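**Firkport returns center puts robot arms on the sorting benches, and keeps its people close by**

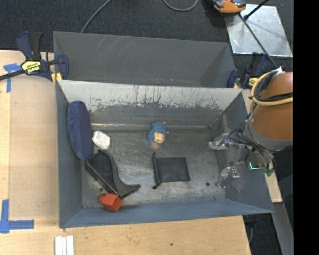

CLAVCOMBE, January 18, 2019 - Gamage, which handles returned goods for online shops and mail order sellers, is very happy to share that robot arms are now part of the daily work at its Firkport returns center. The arms pick mixed items out of metal bins, one at a time, and pass them along to the people who check, clean and repack them. The system is called Skonano, and it has been on trial in the building since June.

Anyone who has worked in returns knows how the day goes. A bin might hold a soft toy, a pouch, a cushion and some odd piece of plastic that fell off something else, and all of it has to come out and go somewhere sensible. For years that meant bending and reaching over a bin for most of a shift, and our teams told us (often, and quite rightly!) that it was the part of the job that sent them home with sore backs.

Under the new setup, 24 of our bench staff have moved from unloading bins to inspection and repair, with the same hours and a higher pay grade. Another 17 people have finished training as cell leads, who look after the arms, clear jams and decide what to do when an item is too floppy, too flat or too slippery to be gripped. There is a good deal of judgment in that work, and we are glad to be paying for it properly.

"I spent a long time on the unloading bench and I can't say I miss it," said Parveen Mridha, shift manager at Firkport. "What I like now is that people talk to each other more. Somebody will call over that the arm keeps dropping a certain kind of bag, and three of us will go and have a look and try a different grip. It's slower than a good pair of hands on some things, and we tell visitors so, but it doesn't get a stiff neck."

The trial was not all smooth going. The first bins sat a little differently on the bench each morning, which confused everybody, and the team ended up clamping them in place and marking the tabletops with tape. Flat items are still a trouble, and a person still takes over when the arm gives up.

Gamage employs 364 people at Firkport, and no jobs have been cut as part of the change. Staff who would like to move into a cell lead role can put their names down with their shift manager, and the next training group will begin once the current one has settled in on the benches.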